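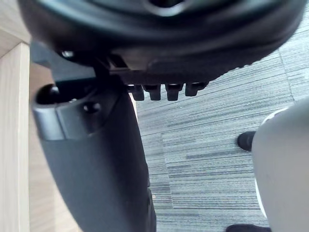
Under the seat of an office chair.

22 January 2023 | By Harish Vishwakarma
2 min read

Hi, I'm Harish, and I run Grurkness, a little theatre company with a big soft spot for musicals. We're based in Dikthorpe, in an old dance hall with 144 seats and a stage that slopes a bit to the left (you get used to it, and the tap dancers swear it helps).

I started the company after years of playing piano for other people's shows. Our first go was Tully, a musical I wrote about a ferry town that loses its ferry. We had 16 in the cast and two in the band, and I was one of the two! It ran for a fortnight and the second week sold out, mostly to people's cousins.

These days we do two full productions a year plus a winter concert. Anyone can audition. You don't need a headshot or an agent, just a song you like and the sheet music in a key you can sing. We rehearse on weeknights and Sunday arvos, and we feed people — soup in winter, whatever's going in summer.

We run classes as well. The kids' singing group is the loudest thing in the building, and the adult beginners' tap class is a close second. If you're over 65 your first term of tap is free, so bring your mum, or your nan, or yourself.

Our next show is Dranis, which opens in June. It's a brand new score with a proper overture and a very silly second act, and I'm still fiddling with the finale. We're looking for altos, a trombone player and anyone who can sew a waistcoat in favourite colours of mine, meaning orange.

Come and say hello at the box office window before any show. I'm usually the one carrying the music stands.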